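This site uses cookies to remember your language and port settings. Continue browsing to accept, or change your preferences.

Mokgethi Jig Line Unit, Series 2

The Mokgethi jig line unit is supplied by Zotmont to owners of small and mid-size vessels working squid and other night fisheries. It is sold as a complete station, ready to bolt to the rail, and may also be ordered as a bare reel for crews that already have rollers and a control box in place.

Each unit carries two drums on a common shaft. The drums may be run together or singly, and the haul speed is set from the control box by the deck or from the wheelhouse. Line depth is shown on the box in meters or fathoms. The Series 2 replaces the earlier Mokgethi reel, for which spare parts remain available until further notice. 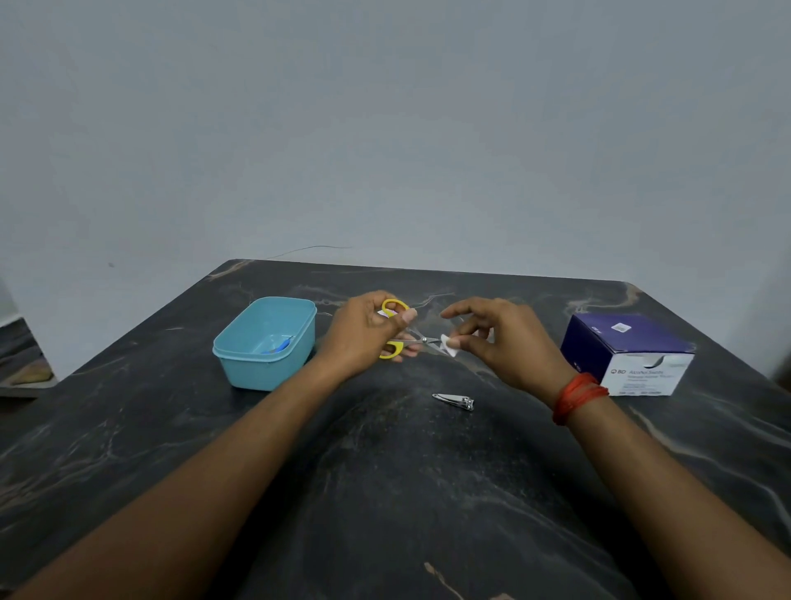
Vessels that fish under a quota are usually required to keep a record of effort as well as catch. The control box stores the start and end time of up to 1,000 hauls, and the record can be copied to a memory card for submission with the landing papers. Owners should confirm with their own fisheries office which form of record is accepted. Zotmont does not file reports on behalf of vessels.

Specifications

Drums per station: 2
Haul speeds: 3
Line capacity per drum: 312 meters
Haul records stored: 1,000
Supply: 24 volts DC
Mounting: rail or deck plate

Supplied with the unit

Reel station with shaft and both drums
Control box and cable
Rail clamps
Outboard roller
Printed manual in English and Spanish

Line, jigs, sinkers and lamps are not included. The deck plate is a separate item and should be requested at the time of order, as the bolt pattern differs from that of the rail clamps.

Installation and service

Units may be fitted by the owner's yard or by Plistard, our service partner for the Pacific coast. Crescencio Chávez schedules fitting visits and should be given the vessel's length, rail height and battery layout in advance. Vessels due for haul-out in August are asked to book early – the yards fill quickly before the season.

Drum bearings must be greased after every trip. The cable seals should be inspected each time the unit is removed from the rail, and a unit with a damaged seal must not be returned to use.

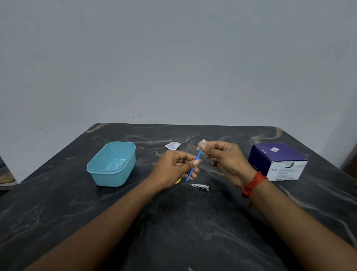 Warranty

The Series 2 is covered for two years against faults in parts and workmanship. The warranty does not extend to line damage, to collision, or to units connected to a supply other than the one stated above. Claims are handled by Guadalupe Solís at the Zotmont parts office and must include the serial number stamped on the shaft housing.

Ordering

Prices are provided on written request. Orders of three or more stations for the same vessel are shipped together – partial shipments can be arranged where a sailing time requires it.

Contact Zotmont Parts and Sales | Terms of sale | © Zotmont. All rights reserved. | Back to top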